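Printmaking and the Art Market
Unit 6: Open Editions, Limited Editions and the Paperwork Between Them

Reading before class: the Kerekes packet, sections on paper and on numbering. Bring the sample certificate that was handed out on Friday. We will mark it up together.

1. What an edition is

An edition is the full set of prints made from one image, at one size, on one kind of paper or other support. The artist or publisher decides how many there will be before the first one is sold. That number is the edition size. It should be written on every print and on every certificate.

A print marked 6/40 is the sixth numbered print in an edition of 40. The first number does not tell you the order in which the sheets were printed. Sheets are often stacked, dried and shuffled before they are signed, and the numbers go on in whatever order the stack is in. Students lose points on this every term, so write it down.

An open edition has no stated limit. The publisher can print more whenever there is demand. Open editions are usually unsigned, or signed in the plate, meaning that the signature is part of the image and was printed along with it.

2. Proofs

Besides the numbered prints there are usually proofs. The terms you need for the exam are these:

Artist's proof (A/P): kept by the artist, outside the numbered run. By custom this is a small share of the edition.

Printer's proof (P/P): given to the shop that did the printing.

Bon à tirer (BAT): the print the artist approves as the standard. The rest of the edition is checked against it. There is normally one.

Hors commerce (H/C): "not for sale," made for display or for sales staff to show. In practice many of them are sold later.

When you read a price list, add the proofs to the edition size to get the number of signed sheets that exist. For the Skultley portfolio we looked at last week, the edition size is 40. The publisher's sheet also lists 6 artist's proofs, so the total is higher than the 40 on the label. A buyer who only reads the label does not know this.
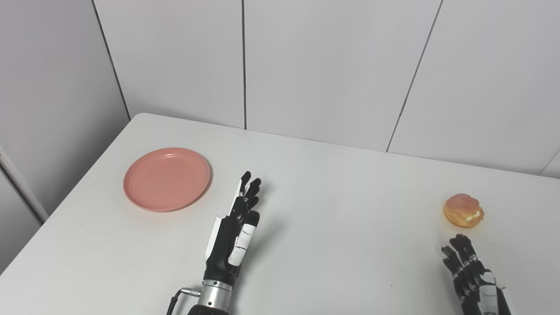 3. Paper and canvas

The same image may be issued on paper and again on canvas, each with its own numbering. These count as two editions. A publisher should say so on both certificates. Garkness Editions does this on the front of the sheet, in the same size type as the title. Hullovero puts it on the back in small print. Both are acceptable under the rules we are using in this course, but one is much easier to read.

Canvas editions are often priced higher than paper. Reasons publishers give include the cost of the material, hand-applied varnish, and the fact that the canvas can be hung without glass. For your assignment, treat the price gap as a fact to be reported. You do not need to defend it.

Paper should be described by weight, fiber and finish. "Fine art paper" is a sales term and tells you very little. Look for "cotton rag" or "alpha cellulose," and for whether the sheet is buffered. If the seller cannot answer, put "not stated" in your report.

4. Closing an edition

An edition is closed when the last print has been signed and numbered. In older workshops the plate or stone was then canceled, usually by scoring a line across it, and a cancellation proof was pulled to show this had been done. With digital files there is no plate to score. The buyer depends on the publisher's word and on the records.

A later printing of the same image at a different size is legal in most places if it is disclosed. Whether it is fair to the first buyers is a separate matter. We will take it up in the discussion section in October, after you have read the two sample contracts.

5. What a certificate should say

Title and artist. Year. Medium and support. Image size and sheet size, given separately. Edition size and the number of each kind of proof. Whether any other edition of the image exists. Name of the publisher and of the printing shop. Signature and date of the person issuing it.

The sample certificate leaves out two of these. Find them before class.

6. Assignment

Choose one print from the study drawer, numbers 23 or 24. Write two pages on what can be learned from the sheet alone, without looking anything up. Then write one more page using the publisher's records. Keep the two parts separate. Handle the sheets by opposite corners and use pencil only in the study room. 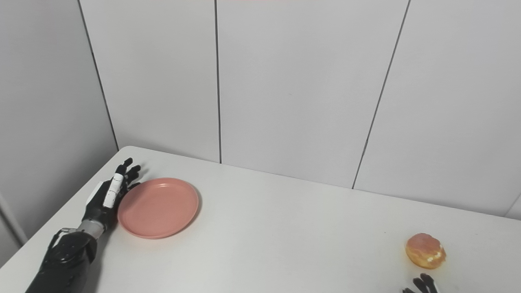
Hullovero_reader wrote that the section on proofs should also mention trial proofs, which are pulled while the image is still being changed and can differ from the final edition in color or detail. They turn up in sales more often than the BAT does, and sellers sometimes mark them as artist's proofs.

3 comments

inkandrag
Is the sheet size supposed to include the deckle edge? My certificate gives one number and my ruler gives another.

Course page reply
Yes, measure to the outer edge of the deckle at the widest point, and say in your report that you did.

plateside
Thanks for posting these. I missed the class on canceled plates and section 4 covers what I needed.

Shared 24 times

Contact the department office | Copyright, course materials for enrolled students | Back to top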